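Veres Toy Library: Play Food and Pretend Breakfast FAQ

Last updated 13th July

What comes in the pretend breakfast set?

One red box, bread to go with it, and whatever the previous family decided was also breakfast. The Lisinach branch once got a set back with a sock in it, folded quite nicely. If something is in there that isn't on the card, hand it in at the desk and we'll add it to the shelf of mysteries.
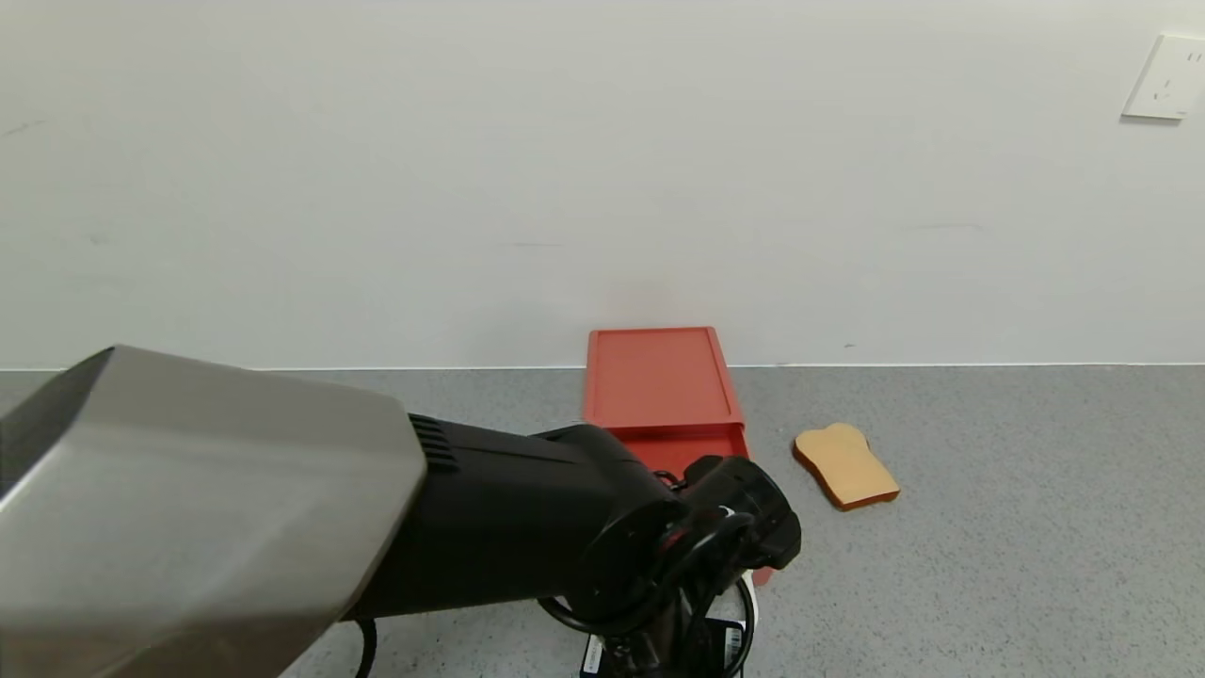

The red box and a slice of bread on the speckled grey.

Is the bread real?

No. We're asked this more by adults than by children. It is toy bread, and it has been chewed by experts, so please give it a wash before it goes into your own expert.

How do I wash it?

Warm water, a drop of dish soap, a soft cloth. Dry it flat on a tea towel overnight. The dishwasher is out of the question, and so is the microwave, which we only mention on account of an incident in March. Wipe the box over with a damp cloth and leave it open until morning.

Can we try it before we borrow it?

Yes, at the Nalgate rooms, any time we're open. Sessions run for 30 minutes if there's a queue and until someone cries if there isn't. Please wipe down afterwards. A speckled benchtop is a wonderful thing for hiding crumbs, and it will hide yours until the next family puts an elbow in them. Run your hand along to the front edge, above the cabinets, and you'll find what your eyes didn't. 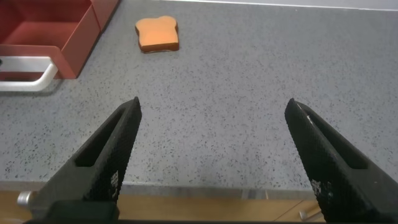 My child only wants the one slice. Is that normal?

Perfectly. A single slice of bread can be served up to 60 times before lunch, and you will be expected to eat it every time with fresh enthusiasm. Butter is imaginary and there is never enough of it.

Some children prefer to leave the bread beside the box and make toast without it.

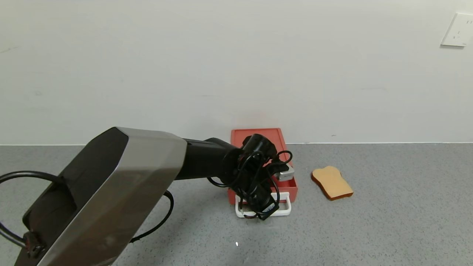
We've stopped correcting them. If yours wants company for the slice, the Stultelov soup set can be borrowed on the same card, although the ladle has its own waiting list.

How long can we keep it?

The loan is 2 weeks, and you can renew once if there's no hold on it. There is usually a hold on it.

What if we lose a slice?

Look under the couch, then in the car, then in the real bread bin, where we find most people have better luck than they'd like to admit. Check next to the box as well. It sounds insulting, but grown people have phoned us while standing over it.

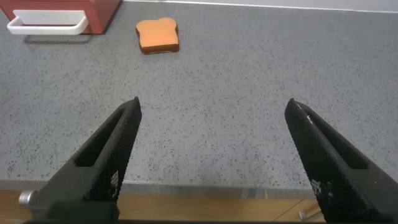 If it's properly gone, tell us when you bring the rest back. There's no fine for a first slice. We have heard something like 1,000 explanations by now and the dog is in most of them.

Can I donate our old play food?

Please do, if it's clean and still recognisable as food. We can't take anything that makes a noise. The desk staff voted.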